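Darkel Plarnano Water Flosser: Review

Posted 2 August 2021

The Plarnano is a cordless countertop flosser with a removable tank, two pressure ranges and a USB charging base. I have used one nightly since January, alongside my usual string floss, and replaced the tip once.

Pressure is set by a dial with 13 steps. Steps 1 through 4 are gentle enough for sore gums. The middle of the dial is where most people will stay. At the top setting the stream is sharp, and I would not point it at a recent filling. The change between steps is even, with no sudden jump.

The tank empties in 124 seconds at the middle setting. That covers both rows of teeth at a steady pace with a little left for the molars. The older Sarkarero model I used before needed a refill halfway through.

Battery life is good. A full charge lasted nearly 10 days at one session per day. The charge light turns red late, so the last session before charging tends to be weak.

The tip locks with a quarter turn and comes off with a button. The seal behind it collects scale in hard water. I run a cup of warm water and white vinegar through the unit monthly, then two tanks of plain water.

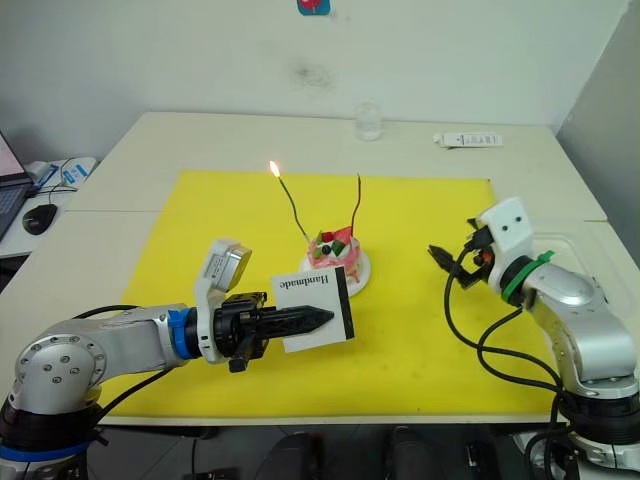
Noise is a low buzz, lower in pitch than the Tsai travel unit and easier to ignore through a closed door. The handle is wide, and smaller hands may find the dial hard to reach with the thumb.

Complaints: the tank lid is stiff, the cord on the base is short, and spare tips are sold only in packs of four. The manual gives no cleaning schedule.

Rating: 4 out of 5. One point off for the lid and the cord.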